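Notes from the craft room: the year I gave up on real flowers

May 5, 2021 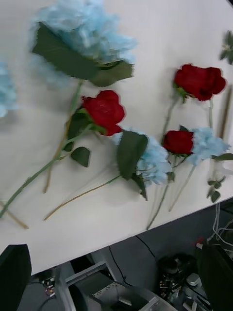 Red roses and pale blue hydrangeas, all artificial, on the white table.

I killed another hydrangea in February. It was a potted one from the garden center out on the Tindum road, and I did everything the little card told me to do. I watered it. I kept it out of the hot sun. I even talked to it, which my sister swears by. Three weeks later it looked like a wet paper bag and I carried it out to the compost heap feeling like a criminal.

So this is my confession to all of you who have been getting this newsletter since the days when it was mostly dahlia talk. I've gone over to fake flowers, at least for indoors, and I'm having a great time!

I used to be a real snob about them. My grandmother had a bowl of plastic tulips on top of the TV for my entire childhood, and they were dusted twice a year and sun-bleached on one side, and that was my whole idea of what fake flowers were. Then last fall I went to a wreath evening at the Bakker barn (a few of you were there, hello, and sorry again about the glue) and the woman next to me was working with fabric roses that I had to touch before I believed her. I went home and ordered a box that same night.

A few things I've picked up since then. Buy single stems if you can. The ready-made bunches look like a bargain, but all the heads sit at one height and you'll spend an evening pulling them apart anyway. Bend everything. Stems come out of the box straight as rulers and no garden on earth grows that way, so give each one a bit of a lean, and curl a few leaves around a pencil while you're at it. And mix the sizes! One big fluffy head and a couple of small tight ones will do more for you than a dozen of the same thing.

Cutting was the part that scared me. There's wire in the stems I use and it will wreck your good scissors in one go (ask me how I know). Joris Dijkstra lent me an old pair of side cutters from his garage and I have not given them back, and Joris, if you're reading this, I don't plan to. Cut longer than you think you need. You can always take off another inch.

For vases I've been using the stoneware pitchers from Surulham, the ones with the narrow neck, which hold stems where you put them. In a wide vase everything flops to the sides and leaves a hole in the middle. If a wide one is all you've got, a ball of chicken wire pushed down inside works fine, or clean gravel, or a crumpled-up grocery bag if the vase isn't see-through.

Dust is the one real chore. I use a hair dryer on the cool setting every couple of weeks, outside on the step, and a soft paintbrush for the middles of the roses. Please don't put them in the dishwasher. Someone wrote to me last month to say she'd done it and they came out fine, but I tried one old rose as a test and it came out looking like a used tissue.

The garden is still the garden, by the way. The sweet peas are in, the slugs have found them, and I'll have a full report next time along with the seed swap list, which is up to 29 packets already. If you want to add yours, reply to this email with the name and the year you saved it.

Last thing: I'm doing a small make-and-chat afternoon at the Lisosar tea room on the 22nd, from two until whenever they throw us out. It's $5 to cover the tea and cake. Bring a vase or a jug you like and any fake stems you've got hiding in a closet, and we'll swap. I've got far too much blue and would love some yellow.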